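## 4. What people mean by "between"

I came to this part of the study expecting an easy afternoon. The Edau collection has 1,000 short messages in which somebody tells somebody else where a thing is (keys, library books, a casserole dish, a cat), and I figured "between" would be the tidy one. Two things, one gap, done. I had already fought my way through "by" and "near" in Section 3 and was ready for a rest.

### 4.1 The plain cases

"Between" turns up in 117 of the messages. "Next to" turns up in 142, so the two aren't far apart, and plenty of writers use both for what sounds like the same spot. One message puts a spare key "between the pot and the step" and then, one line later, "next to the pot." I coded these by the first word used, which I'm not in love with, but it kept me from arguing with myself.

The plain cases are the ones with two named things and something sitting in the gap. Writers almost never say how big the gap is. They don't seem to need to! A book can be between two other books with no room at all, and a bus stop can be between two towns with miles to spare, and the same little word does the job both times. What the writers do mark is a gap that's nearly gone. That's where I find "right between," "squeezed between" and my favorite, "just barely between." Closeness is a strange thing to put into words – two points that almost meet get talked about very differently from two points that do, even if the difference is no thicker than a fingernail (Figure 3).

**Figure 3.** Two yellow fingertips below and a dark, tapering pad above, nearly touching.
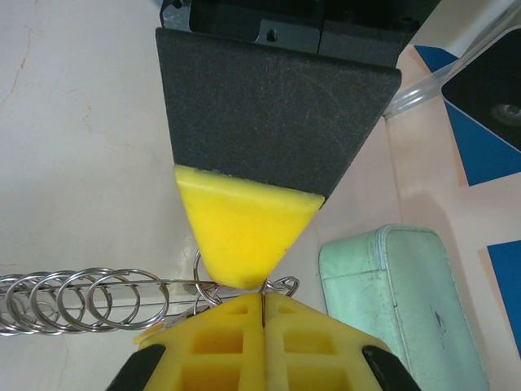 ### 4.2 Held, hung and stuck

The harder messages are the ones where the two things are doing some work. "The note is between the door and the frame" tells you where the note is, sure, but it also tells you why the note hasn't fallen down. Take the door away and there's no note there anymore. I started calling these the holding cases, and I wish I had split them off from the beginning, before I'd tagged half the set in Dixit and had to go back.

The Brunari word list treats holding as part of the verb (pinch, clamp, wedge) and leaves "between" alone as a pure place word. I followed that on my first pass. My trouble with it is that a lot of these messages have no such verb. People write "it's between the cushions" and the reader knows perfectly well that the remote isn't lying out in the open. The holding has to come from somewhere, and I think it comes from what we know about cushions.

Things that dangle are worse. Suppose a scarf is caught in a closed drawer with most of it hanging down outside. Is the scarf between the drawer and the dresser? Part of it is. My writers tend to switch words here and go with "stuck in" or "hanging out of," as if "between" only wants the whole object or none of it.

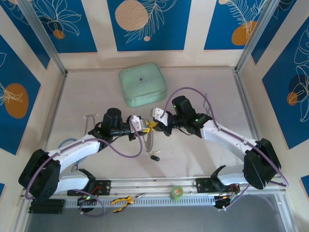 I checked this against a smaller set of 100 messages gathered in Plenstead in November, and the pattern held up better than I had any right to hope. The writers there are fonder of "in between," which I counted together with "between" after a good deal of dithering. If you think they should be kept apart, the tags are easy to pull back out, and I'd be glad to see what changes.

### 4.3 When the gap closes

Then there's the question of what happens when the two things touch. In theory there's nothing left for "between" to point at. In practice people carry right on using it, only now it points at the line where the two meet: "the crack between the tiles," "the seam between the sleeves." The word slides from the space over to the edge.

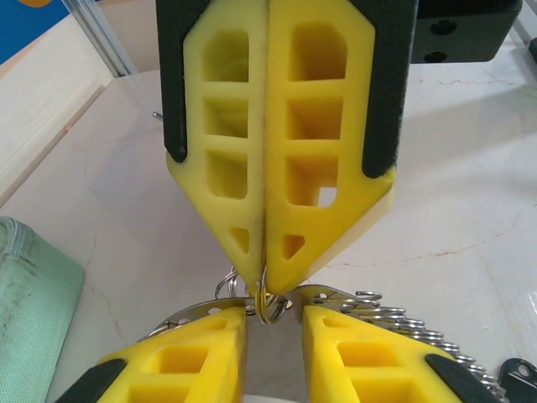

My guess is that the line gets treated as a very thin gap, and writers see no reason to reach for a new word. It would explain why "the line between" is fine and "the side between" sounds off to me. It would also explain a small group of messages I couldn't place at all on the first pass, most of them to do with curtains. Closed curtains have a line between them, open curtains have a window between them, and half-open curtains seem to have both, depending on who's writing. I left those marked as unclear in the tables. Section 5 takes up "across" and "over," where the curtains come back and cause more trouble.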